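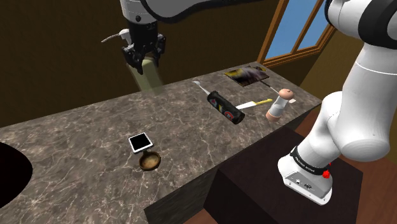

Rendered view of the Ultia counter cell, with the arm on its pedestal and the gripper at the back edge of the countertop.

Grodeven has released a setup and service package for Ultia, its simulated counter cell for single-arm handling work. The package, available from May, covers mounting, gripper checks and camera alignment, and replaces the separate notes supplied with earlier versions.

Ultia places one arm on a block pedestal in front of a stone countertop. Setup begins at the base. The user fixes the pedestal position, loads the arm model and runs it through 54 stored poses at low speed. Any pose that brings a joint or finger into contact with the counter is flagged and has to be cleared before the cell is opened for work.

The gripper is checked next. Both fingers are opened and closed 500 times with nothing between them, and the finger gap is logged at each end of travel. If the two fingers drift apart in the log, the linkage file is reloaded and the check is run again.

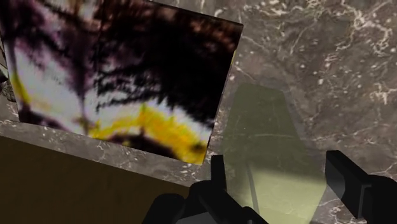

Close view of the open gripper fingers, with a translucent green shape between them and the veined stone behind.

A full service check is due after every 2000 cycles - or sooner if the gripper model has been changed. It takes 60 minutes and can be left to run overnight. Results are saved as a plain text log.

Plasbridge, which runs Ultia at its Barasa site, tested the package before release. Its comments led to a shorter base check and a clearer warning when the close-view camera is out of line with the fingers.

Current Ultia users will receive the package at no charge. New licenses include it as standard.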